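Vy Lại on keeping a planner honest

Oscombe makes motion software for small arms, and Vy Lại has run its planning work for the past two years. Most of that time has gone into Dreser, the layer that takes a target pose from perception and returns a joint path the controller can follow. We spoke by phone in November.

The hard part, Lại says, is the last stretch before contact. "Free-space planning is mostly solved for our purposes. Close to a surface, a small error in the estimated pose changes which paths are legal. The planner has to know how wrong the estimate may be."

Dreser used to take a single pose and pad every obstacle by a fixed margin. It now takes a pose with a covariance and grows the margin along the uncertain axes only. On a fixed suite of 2229 simulated approaches, the old version refused to return a path in 444 cases. Lại would not give the new figure before the release is tagged, but called it "low enough that we read each one by hand." 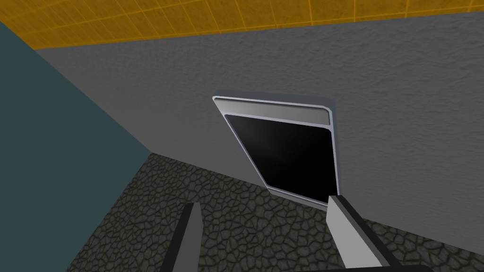
Simulated approach to a wall-mounted appliance, with randomized surface textures.

The suite varies textures and viewpoint independently of geometry. "If perception fails on a cobblestone floor and works on a plain one, I want that logged as a perception fault," Lại says. "Before we split the two, every failure was filed against the planner."

Dark glass remains a nuisance. The pose estimator, Tridton, fits edges, and a large black panel gives it little to work with inside the rim. Lại's team weights the rim and lets the covariance grow elsewhere — a conservative choice that costs planning time.

Replanning runs at 5 hertz, which Lại considers slow. A rewrite of the collision checker is under way. "Most of the cycle is spent rechecking links that haven't moved relative to anything. We cache those now on a branch. It needs tests before I'll merge it."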